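Flat, White and Boring: Dayana Echeverri on Work Surfaces

Dayana Echeverri has spent most of her working life specifying tables. She fits out shared workrooms, sewing rooms and small repair shops for Kingi, a furnishing outfit with eight employees and a rented unit at Tustlow. Corey Kerslake talked to her there on a Monday, between deliveries, about why she keeps going back to plain white tops, and what goes wrong with them.

Where the white came from

Echeverri did not start out liking white. Her first rooms had dark tops, chosen by the client to hide stains.

"They hid everything," she said. "Pins, screws, crumbs, the end of the tape. People would run a hand across the table to find out what was on it. In a sewing room you don't want to find out that way."

The change came with a job for Umau, a clothing repair shop with a single long room and windows on the north side. The shop had 30 feet of bench along one wall and no budget to replace it. Kingi resurfaced half of it in matte white and left the other half dark brown for comparison. Both halves had the same lamps.

"We left it for a month. By June everybody had moved to the white end. They were working elbow to elbow with 15 feet of empty bench behind them. So we did the other half."

She is careful about what that shows. Umau had poor light to begin with, and a pale top returns a good deal of what falls on it. In a room with strong daylight she thinks the gain would be smaller, and on a sunny side she has had complaints.

Matte, and how matte

Asked what she specifies, Echeverri went straight to finish before material. A gloss top under a ceiling light gives a bright patch that moves when the worker moves. A fully dead finish does away with the patch but holds on to grime. She asks for something in between, and she checks it herself by laying a sheet of printed paper on the sample and reading it from a low chair.

"Suppliers send you a number for sheen. The number is fine. I still sit down and look at it, because most people at these tables are sitting down and the number was measured by somebody who wasn't."

The top she buys most often is sold as Ernex, in a single white. She has put in 102 of them. Three came back, all three with lifted corners, and all three had been placed next to a radiator. She now leaves a hand's width between the table and any heat source and has had no returns since.

Her one complaint about Ernex is the range of sizes. The standard depth is too shallow for cutting cloth and too deep for a wall bench, where things get pushed to the back and stay there.

The back edge

On this subject she had the most to say. A white table against a pale wall or pale furniture has no visible end. People set a cup down on what they take to be the table and catch the rim of it. Her answer is a strip of light wood along the back.

"It's a cheap part. It gives the eye a line. You know where the table stops without thinking about it, and you can screw into it later if you want a rail."

She prefers light wood to a black or colored strip. Dark edging makes a strong line that she finds tiring over a full day, and it shows every chip. Pale wood shows dents, but the dents can be sanded. She finishes it with oil, two coats, and tells clients to expect to redo it.

Kerslake asked whether the strip should stand above the surface to stop things from rolling off. She has tried it both ways.

"Raised is better for beads and screws and worse for wiping. You get a gray line of dirt along the joint. If they are going to wipe it every night, flush. If they are never going to wipe it, raised, and then they get a brush."

What collects on it

Marks are the usual objection. Every client raises it, and Echeverri does not argue. A white top shows specks and smudges that a brown one would swallow. Her view is that the dirt was on the brown one too.

Her cleaning instructions run to half a page. Dry cloth first, to lift grit. Then a damp cloth with a little dish soap, then a second damp cloth with plain water. No scouring pads, no powder, and no solvent without a test in a corner. Most of the damage she gets called out to look at was done by cleaning: a shiny oval in front of one chair, where somebody scrubbed at the same mark every evening.

Smudges near the front middle are normal, she said, as that is where forearms and tools go. She does not treat a few specks as a fault and will not replace a top for them.

Small objects are harder to control. She allows a container or two at the back corner and would like the rest of the surface kept clear. Cream and off-white pieces suit her better than bright ones, though she admits that this is taste – a red cup does no harm to anyone's work. 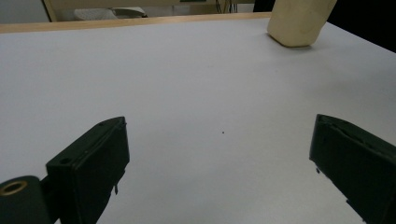
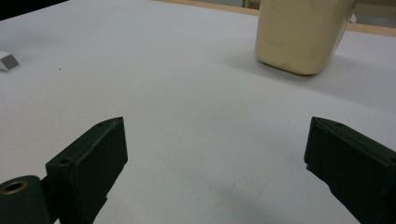

White top with a light wooden edge behind it, cream-colored item in the upper right.

Cost, and what she would change

The Umau job came to 2,893 dollars for the full bench, including the lamps, which were moved but not replaced. Echeverri regards this as a fair guide for a resurfacing job of that length and a poor guide for anything else. New tables cost more per foot, and legs account for more of the price than clients expect.

If she were doing Umau again she would change the height. The bench was left where it was, and it is low for standing work. Two of the menders have put blocks under their machines. She would also bring the lamps forward, so that they light the near half of the bench, where the hands are.

She is less sure about corners. Rounded corners save hips in a narrow room, but two rounded tables pushed together leave a notch, and things fall through it. At present she rounds only the ends of a run and leaves the inside corners square. A client last winter asked for the opposite and has not complained.

Her next fit-out is a shared room with four tables that have to be moved apart and back together every week. The tops are ordered. She has not settled on casters yet and had two sets on the floor of the unit for testing, one with brakes on all four wheels and one with brakes on two. The two-brake set drifted when she leaned on it, so she expects to pay for the other.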